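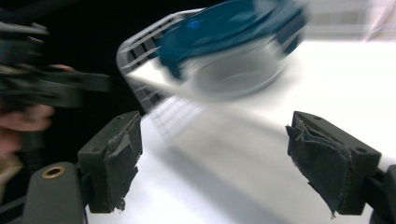
Lama Twal objected, on reading an early draft, that comfort ratings from shared workrooms say more about the lamps than about the tables, and that the two should be separated before any claim is made about surface color. We accept the point. The analysis in this section therefore treats lamp position as a blocking factor and reports ratings within each block only.

4.2 Surface color and reading comfort

Readers at the Lurkau and Zatholm sites worked at white or dark tabletops for 60 minutes per session. A total of 248 sessions were kept after screening. Comfort was marked on a printed scale from 0 to 100 at the end of each session, with higher marks meaning less eye strain. Room blinds stayed closed throughout, and the same printed text was used at both sites.

With the lamp placed behind the reader, ratings for white and dark tabletops did not differ. With the lamp in front, white tabletops were rated lower, and the gap was wider for glossy paper than for matte. Readers who moved the page during a session - a behavior we logged but did not restrict - showed a smaller gap. 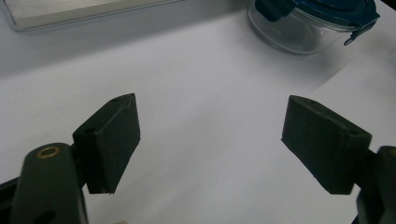 Figure 2. White tabletop, Lurkau site.

The pattern agrees with the contrast model of Salameh in its direction, though the model predicts a loss of comfort for rear lamps as well, and we did not find one. Paper size may account for part of the mismatch. Large sheets hide much of the table and leave less of it in view. Sheet size was fixed at Lurkau but varied at Zatholm, so the effect cannot be tested with the present data.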